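**Cerinden room pack for Wendau — open day notes + product info**

Doors at 2, first demo straight after. Come to the back entrance at Irkwood, the front one sticks. Samina Sial is on the desk, Lungile Pillay runs the sim station.

What the pack is: simulated home rooms for testing mobile robots before they go anywhere near a real house. Loads into Wendau, no extra plugin. Kitchens, bedrooms, hallways, bathrooms. 292 rooms in the current release, 20 of them new since October.

On the day we're running bathrooms mostly. Small rooms, hard corners, fixtures you have to steer around. Visitors pick a start point, give the robot a target, watch the run on the big screen. The robot's own view goes up too — low res on purpose, it keeps the loop fast.
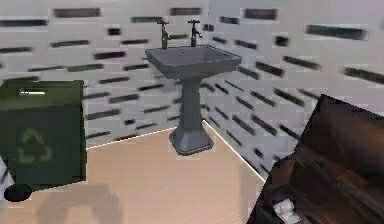 You can swap the furniture between runs. Takes a few seconds. Move a bin, turn a cabinet, change the floor, start again from the same spot. Pedestal sinks are in the standard set, so are recycling bins. Wall tile and floor finish are seperate settings, so mix them how you like.

**In the pack**

- 292 rooms, all editable
- Fixtures and furniture as single objects, not baked in
- Camera height and resolution set per robot
- Run logs saved as plain text
- Setup guide by Philomena Ó Briain (read the part on lighting first)

**Demo slots**

- Navigation, Lungile — every half hour
- Room editing, Junaid Yousafzai — bring a floor plan if you have one, he'll try to build it
- Questions on licences — Simão Guerreiro, table by the window

Max 19 people per slot. Sign up at the desk, no phone bookings.

**Known issues**

Faucet handles don't turn yet. Lids on some bins open the wrong way, fix is comming in the next update. Fast camera turns smear the wall tiles at the lowest resolution setting — go up one step if your detector is picky.

Trial copies handed out after the last slot. One per team, works on two machines. Bring your own drive, we ran out last time.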